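Open afternoon at Flustero, August. Posting as I go. 1/5

Francine Simard ran our group. First table: hand-held grippers, a wire stand and a blue cap. The job is the cap and the stand, over and over. 2/5

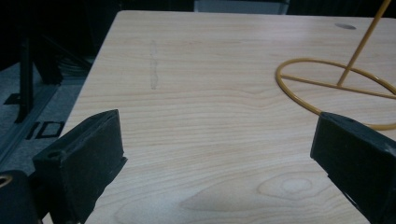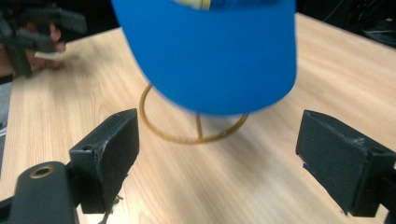 ## After the tea break

Fraser Semple took questions. They have logged 1,611 goes at the cap job since spring. He wants it running on the Distness arm by winter. Someone asked about gloves and scarves. Not yet, he said. 3/5

Had a turn myself. 9 tries, and my wrist ached by the end. The grip is stiffer than I expected. 4/5

Talk was 40 minutes, room held 65 and it was full. Next one is at Raju, booking through the Flustero desk. Bring a coat, the hall is cold. 5/5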